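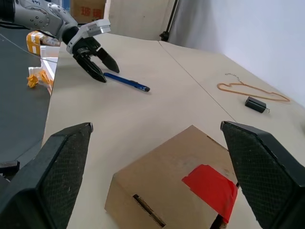 Packing bench check, Kendberg site
November 7, 2024 – by the packing floor inspector

I was asked to go through the Van Loon bench list again, the same one we have had since July, and I remain unconvinced that half of it checks anything. "Carton sound, yes or no" is the first line, and people tick yes without picking the carton up. A brown box with red tape over the edge and a slot cut in the front gets the same tick as a plain one, and those are two different boxes when it comes to strength. My comments are under each item.

1. Carton condition
Pass, with a note. Tape corners should lie flat. Uneven corners lift, and then they catch on sleeves and on the next carton. The supplier, Flitar, says its tape "does not lift." I would like to see that on a Monday morning.

2. Cutouts and slots
Not on the old list at all. I have added it. Any slot in a side wall needs a look inside for scraps and loose staples. Use a flashlight, not a finger. Whoever wrote the load figure on the Flido sheet tested an uncut carton, so I don't accept it for these.

3. Standing test
Stand the carton upright and press lightly on two opposite sides. If it bows, reject it. The sheet says to hold for 4 seconds, which seems to have been picked out of the air, but fine.
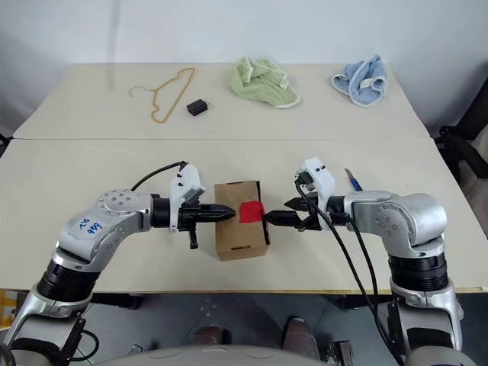
4. Table surface
Pass. Joints between boards must be level. Run a card across the seam – if it catches, report it. Wipe down at the start of the shift. The log has 360 wipe-downs signed in what looks to me like one sitting, and I have said so to the office.

5. Clear working space
Pass for today. The rule is that nothing stays on the bench that isn't needed for the carton in hand. Pens are the usual offenders.

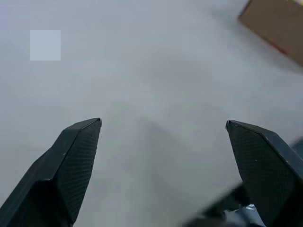

They roll, they get packed by mistake, and then we get a complaint. A pen tray was promised under work order 852. I will believe in the tray when I can put a pen in it.

6. Sign-off
Signed with comments. Recheck items 2 and 4 before the next order of cartons.

Comments (3)

benchtwo: The card trick works. We used an old badge and found a lip on ours.

nightshift_k: Those wipe-downs were done. The sheet was lost and we filled in a new one.

tapegun: Order 1304 was also for a pen tray. Ask them about that one.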